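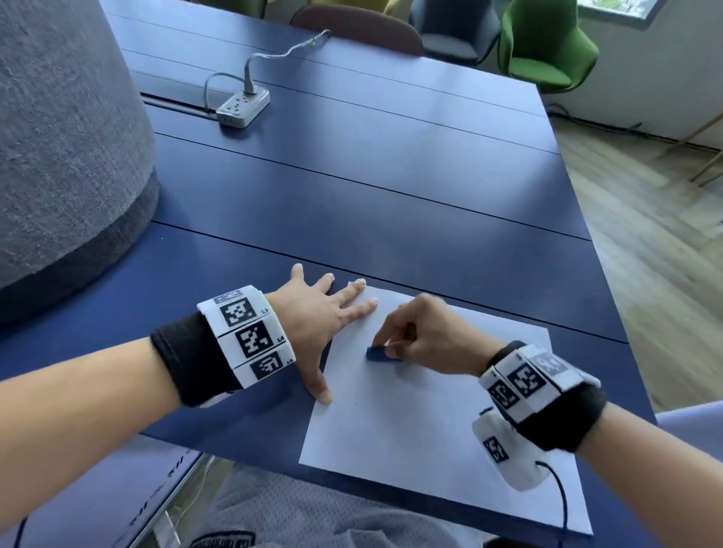

Week 9: Rubbing out, scraping off, crossing through

Writing Materials and Their Users
Notes by Amna Hayat. Seminar groups: Hefin Kemeys (morning), Zeeshan Ansari (afternoon)

Reading before seminar: course pack ch. 9, plus the Andlow ledger pages (scans in the shared folder, the good ones, ignore the folder called OLD).

Where we are

Last week = inks, why iron gall bites into the page and carbon ink mostly sits on top. Keep that in your head, it matters all through today. How a mark goes on decides how it comes off. Or doesn't.

Main question for the week: what does a writer do about a mistake, and what's left for us to find afterward?

Wax tablets

Easiest case. Stylus has a point at one end, flat spreader at the other. Smooth the wax over, start again. Used for school exercises, drafts, sums, messages. Anything you didn't need to keep.

Historians' problem: the tablet worked so well that most of the text is gone. What does survive is often scratches in the wood under the wax, where somebody pressed too hard. Several texts on top of each other, pain to read. Slides 4-7 in the folder have a raking light example, look at it on a proper screen and not your phone.

Parchment

Skin, so there is a thickness to work with. Scribe holds pen in one hand, knife in the other. Knife does three jobs: sharpens the quill, holds the springy page down, scrapes out errors. Scraped patch goes fuzzy, new ink can spread there, so it gets rubbed smooth again (pumice, chalk, sometimes a tooth or polished stone).

How to spot a scraped correction:
- nap raised, looks woolly in side light
- ink slightly darker or wider than the line around it
- letters squashed or stretched to fit the gap
- page thinner if you hold it up to light

Squashed letters = correction is longer than the mistake. Stretched letters or a wiggly line filler = shorter. Someone always asks in the exam about this so write it down.

Palimpsests

Whole book scraped or washed, then reused. Parchment was expensive, old text out of date or in a language the house didn't read. Often turned sideways before rewriting, so undertext runs at right angles to the upper one. Iron gall leaves a ghost even after washing. UV picks it up, multispectral does better.

Nineteenth century readers brushed chemicals on the pages to bring up the undertext. Worked for a while. Then the pages went brown or blue and stayed that way. We'll come back to this in the conservation week, Noman Niazi is giving that one and has strong views.

Paper and ink

Paper is worse for scraping, much thinner, surface is sized with gelatin and once you break through the size the ink feathers. So people change habits:
- strike through and write above
- carets, marginal insertions
- paste a slip over the top (called a cancel slip when printers do it)
- just leave it

Account books have their own rules. An erased figure looks like fraud, so clerks are taught to rule one thin line and keep the old figure readable. See Andlow ledger, second scan, right hand column. The clerk there is very neat until the last quarter and then is not neat at all. Have a theory about why ready for seminar.

Chemical removers exist too, bleaching types. Look for a pale halo. Check washing is the same trick done for bad reasons, don't get sidetracked.

Graphite

Big change. Graphite sits in flakes caught on the fibers, doesn't soak in, doesn't react. So it lifts.

Before rubber: bread. Day-old, crust off, ball it up and dab. Fresh is too sticky and leaves grease. Drawing teachers kept recommending it well after rubber was in the shops, mostly for charcoal and chalk work.

Rubber: in use for pencil marks from the later 1700s. Raw rubber is awful stuff, crumbles in the cold, goes gummy in the heat, smells. Vulcanizing (1800s, sulfur + heat) fixes that and now you have an eraser that keeps in a desk drawer.

1858: US patent for a pencil with an eraser built into one end. Later thrown out in court, reasoning being that a pencil and an eraser stuck together each still do only what they did before. Good case to know if you're doing the patents essay. Teachers at the time had a worry that easy rubbing out would make pupils careless. Same worry turns up about typewriters correction fluid and then about word processors. Essay topic in there for somebody.

Today: vinyl (soft, clean, makes strings), rubber (usually a bit gritty), kneadable (no crumbs, press and lift). Gritty ink erasers are really fine sandpaper, they take off paper.

What an eraser actually does: friction, flakes come away from the fiber and stick to the eraser, eraser sheds its own surface and carries the graphite off in the crumbs. Pressure dent stays behind. So does a bit of grey in the valleys of the paper. Raking light again.

Laiba Bukhari's survey

Some of you asked for this. Laiba went through 1000 pages of school exercise books in the Nernau collection looking for erasures. Her notes are in the folder, typed up from the Carré notebooks she kept at the desk. Read the section on method even if you skip the rest. Points I want you to get from it:

- she only counts an erasure where 2 signs agree (dent + smudge, or dent + raised fiber)
- arithmetic pages and copying pages kept apart
- teacher's erasures can't be told from pupil's, she says so plainly and you should do the same in your own write ups

Practical for seminar

Bring: soft pencil, hard pencil, ballpoint, any eraser, a few different papers (printer, newsprint, envelope, whatever). Desk lamps provided.

1. Write the same short sentence with each on each paper. Normal hand pressure, don't show off.
2. Rub out one word per line. Hold the sheet flat with your other hand or it'll crease.
3. Swap with your neighbor. They try to read your missing word with the lamp held low.
4. Note which signs helped. Use the terms from the parchment list where they fit.
5. Keep the crumbs off the keyboards PLEASE

Label the sheets on the back. Hefin collects for the morning group, Zeeshan for the afternoon.

Terms to know

erasure, nap, size (as in gelatin), palimpsest, undertext, cancel slip, raking light, vulcanize, ghost

Write-up

One side, due the first seminar after break. Upload through Praneo, the usual box. Photos fine but label the light direction. If Praneo eats your file again email me and attach it.

Next week: carbon paper and copies. Read ch. 10, skip the bit on duplicating machines, we do thsoe later.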